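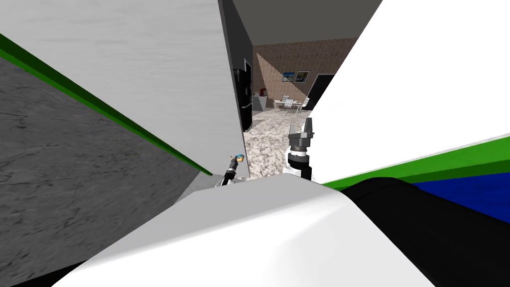 Doucet moves its kitchen to Prekbridge and keeps the Droltport dining room

Doucet, the family restaurant on the harbor road in Droltport, will open a second dining room in Prekbridge this May and move most of its baking and prep work there. The Droltport restaurant stays open, with the same opening hours and a slightly shorter menu at lunch.

The new place is in the former feed store next to the Prekbridge rail stop, a building that had been vacant for five years. It has room for 40 diners, which makes it a little larger than the original, and a kitchen close to three times the size of the one in Droltport. The owners signed the lease last fall and have been fitting out the building over the winter.

Space was the main reason for the move. In Droltport the pastry bench, the stock pots and the dishwashing all share one room behind the bar, and on summer weekends the restaurant has had to stop taking orders for chowder by early evening. Bread has been baked overnight, when the oven is free. With the Prekbridge kitchen running, both restaurants will get their bread, stocks, pie crusts and desserts from there each morning. Fish and vegetables will still be cooked to order at each address.

"We were turning people away for soup, and we had the onions," the owners wrote in a notice posted at the Droltport counter. "We did not have the burner."

Menu

The opening menu in Prekbridge keeps most of what regulars know. Fish chowder, braised short rib, the leek and potato pie and the roast half chicken are all on it. The chicken comes with either mashed turnip or fries, as it does in Droltport. New dishes include a mushroom barley bowl, a pork chop with pickled cabbage, and a baked egg dish served until 2 p.m.

A children's menu will be offered all day. It has smaller portions of four of the main dishes, plus buttered noodles. Diners who avoid gluten can ask for the chowder thickened with potato, and the kitchen says it will keep a separate fryer for fries only.

Desserts are the biggest change. The Droltport restaurant has sold two for as long as most customers can remember – apple crisp and a chocolate pudding. Prekbridge will add a lemon tart, a rice pudding and a pie that changes through the year, beginning with rhubarb. Droltport will carry the pie as well, but only on weekends at first.

The set lunch will cost $25 at both addresses. It covers soup or salad, a main dish and coffee or tea. Dessert is extra. The price in Droltport has not changed since last spring, and the owners say they expect to hold it through the end of summer.

Whole pies to take home can be ordered from either counter. Orders placed before noon will be ready the next day after 3 p.m. The kitchen plans to bake up to 300 pies a week once it is fully staffed, counting those served by the slice. Until then, large orders for parties and holidays should be made a week ahead.

Lunch changes in Droltport

Two items are coming off the lunch menu in Droltport: the hot roast beef sandwich and the baked beans. Both stay on the evening menu. The daily soup will now be posted by 10 a.m. on the board outside, and there will be one soup a day instead of two.

The bar area in Droltport is being rearranged now that the pastry bench is leaving. The restaurant plans to put in a longer counter with stools for walk-in customers. Work will be done in the mornings before opening, and no closing days are planned for it. The side door to the alley will be locked during that time, so customers should use the front.

Reservations

Tables in Prekbridge can be booked through Jokovix, the online reservation service that Doucet started using in Droltport last year, or by calling the restaurant during opening hours. Online bookings for groups stop at eight people. Larger groups need to call. A quarter of the tables will be kept for walk-ins at lunch, and the window seats cannot be reserved at all.

Anyone with a Doucet gift card can use it at either restaurant. The paper vouchers sold before the switch to cards are also good at both, but they have to be used in person and cannot be applied to an online pie order.

Hours in Prekbridge will be 11 a.m. to 9 p.m., with the kitchen taking last orders at 8:30. Breakfast is not planned. The owners said they had been asked about it often by people who take the early train, and that coffee and rolls to go may be sold from the side window later in the year – if there is enough bread left after both restaurants are supplied.

Parking is behind the building, with the entrance from the station side. There is a ramp at the rear door and a step at the front. Bicycles can be left along the fence.

Jobs

Doucet is hiring for both addresses. Open positions in Prekbridge include line cooks, an overnight baker, servers and dishwashers, full-time and part-time. Droltport is looking for one server and a weekend host. Staff who work in Droltport now have been offered first choice of shifts at the new restaurant. Application forms are at the Droltport counter and can be handed in there any afternoon between 2 and 4 p.m.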